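Bring Back the Big Dumb Table

Posted October 20, 2025

I want to make a case for the dining table. I mean the big one, the one that takes up too much of the room and that you bang your hip on when you carry the laundry through. My friends are getting rid of theirs, one after another, and I think they're making a mistake, and since they've stopped listening to me I'm going to tell you instead.

It started in March, when my neighbors across the landing in the Keskin building (second floor, nice people, loud dog) put theirs out on the curb with a sign that said FREE, WORKS FINE. I loved that sign. How would a table not work? They told me they never used it. They eat at the counter on stools, or on the couch, and they wanted the room back. They've got an exercise bike there now and a very large plant.

And look, I get it. Apartments are small and rent is silly. If you've got one room that has to be the kitchen and the office and the place where you fold things, a slab of furniture in the middle of it feels like a bully. Every listing on Grimthorpe Street shows you a breakfast bar with two stools and calls it "dining." Two stools! Side by side, facing the wall, like you're waiting for a bus together.
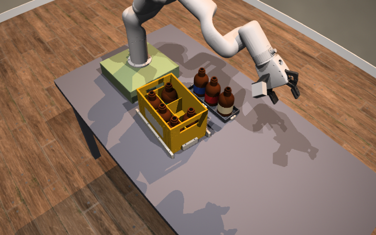

My parents' table sat nine if somebody took the piano bench. It was ugly. It had a burn mark near one end from a fondue pot, and one leg that needed a folded matchbook under it, and in all the years I lived there I don't think I ever saw the whole top of it. There was mail on it, and library books, and somebody's science project, and a bowl of those oranges that had gone a bit leathery. To eat dinner we pushed everything down to the far end, and then after dinner it all sort of crept back.

That's what I miss, I think, more than the dinners. People go on about family dinners as if everybody sat up straight and discussed the news. Ours lasted twenty minutes and half of it was arguing about who got the good chair. The part I'd want back is the hour afterward, when my mother did the bills and my brother did his homework and I drew horses, badly, and hardly a word got said. We were all just there. You can't do that at a breakfast bar. You can't really do it on a couch either, because a couch points at something, and pretty soon you've turned the something on.

When I moved to Tullus I had a folding card table for three years and told myself it was fine. I'd invite people over and we'd sit on the floor with plates on our knees, which is charming when you're twenty-four and a lot less charming when one of your guests has a bad back. People left early. I thought I was a boring host (still possible!) but then I bought a real table, secondhand, from a church hall that was closing, and the same people with the same bad jokes started staying until midnight. I hadn't changed a thing about the food. I make one soup.

There's something about having a surface between you. You can lean on it. You can put your elbows down and pick at the bread and fiddle with a candle while you say the thing you came over to say. I've had maybe the best talks of my adult life with my eyes on a pile of pistachio shells.

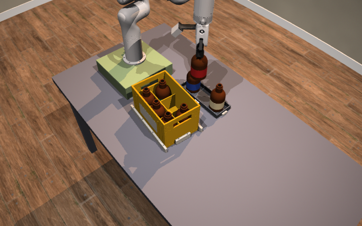 Now, the arguments against, because I've heard them all at this point. The first is money, and I don't buy it. Big tables are the cheapest furniture there is, exactly because everybody's dumping them. I paid less for mine than for the lamp that hangs over it, and the lamp isn't even a good lamp. Getting it up the stairs did cost me a pizza and a small piece of the doorframe, so add that in.

The second is that it turns into a junk pile. Well, yes. It does. Mine has a sewing machine on it right now and a tax form I'm avoiding. But junk has to live somewhere, and I'd sooner have it out where I trip over it than in a drawer where it turns into a surprise. I've finished more half-done projects since I got that table than in all the years before it, purely from being sick of looking at them. You can leave a jigsaw out for a month! Try that on a counter where you also chop onions.

The third one, the extending table, is where I lose my temper a little. The people at Hurar Home on the corner will show you a lovely one with a hidden leaf, and they'll tell you it's small every day and big when you need it. I've known several owners of these tables. The leaf lives under a bed. It comes out at Thanksgiving, somebody pinches a finger, and back it goes. A table you have to prepare isn't going to get you an accidental evening, and the accidental ones are the ones I'm after.

I'll give some ground on the really tiny places. If you honestly can't open your oven door with a table in the room, then okay, you win, get the stools. But a lot of us have the space and we've handed it to a sectional the size of a boat. Measure the thing. Then measure a table.

My neighbors' plant died over the summer, by the way. The bike has coats on it. I've told them there's a decent six-seater going for next to nothing over by the laundromat, and that I'd help carry it up, and they said they'd think about it.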